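Bread and Ferments, handout 7: sourdough flatbread
Notes by Consolacion Magbanua

Today is griddle day, my favorite of the whole course! Bring your starter, fed the night before (it should smell sour and a little fruity).

Stir 500 g flour with the starter, salt and enough lukewarm water to make a soft, sticky dough. Please don't add more flour, however tempting it gets. Fold it, cover it, leave it 2 hours, fold again.

Divide, rest, then roll thin and get the pan properly hot before the first one goes in. Big bubbles are good – let them char a bit!

For next time: read Rin Arai's pages on millet batters and bring a jar with a loose lid.
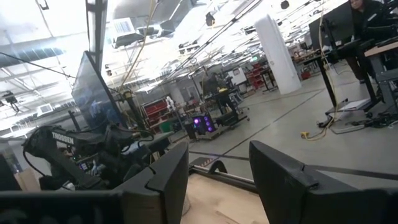 Robot arm marked TROSSEN, with a monitor behind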